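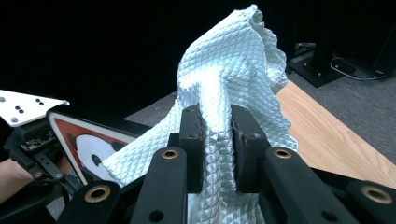 ## Finger check, Ornside hand grippers

Do this before every wiping session. Power off first.

1. Wipe both finger faces, dry rag. Brown on the inner edges = clean again or swap.
2. Push each brass bushing with a thumb. Any wobble, stop and tag it.
3. Pinch quilted cloth, lift, hold. Slips? Re-tighten teh jaw screws.
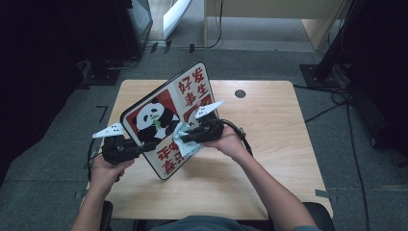

Cable slack next. Route it with the arms out over the table, not in your lap. The right one goes over the wrist, so leave a loop there and check it doesnt drag on the sign. Log under Flidmont 328.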